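Mounting ring (3D-printed)

A mounting ring is a thick, flat disc with a large central opening and smaller holes placed around it. It joins a round part to a flat one, or acts as a spacer between two plates. Printed rings are usually finished and checked on a bench with a flat, light-colored top.

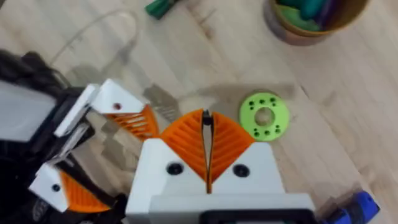 Tshabalala objects that a wooden top is a poor reference surface, as boards move with humidity, and recommends checking flatness on stone or glass.

Hole layout

Holes may be evenly spaced or set in loose pairs. The Lomgate pattern uses 4 pairs. Uneven spacing has one practical use – the ring can be fitted in only one position.
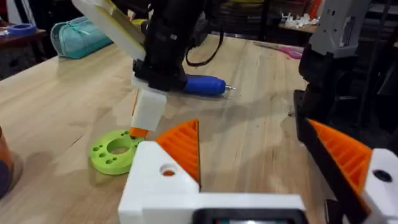

Burrs left at the hole edges are removed with a hand tool before assembly. Small holes often print undersize and are opened with a drill bit turned by hand.

Counterbores

A counterbore is a wider, shallow recess that lets a screw head sit at or below the face. Plain through-holes take pins or screws entering from the other side.
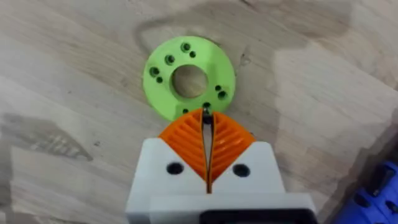

Layer lines on the face do not affect the fit unless the ring must seal, in which case the face is sanded or a gasket is added.

See also: Flange; Spacer; Ustard plate

Last edited Aug 27, 2025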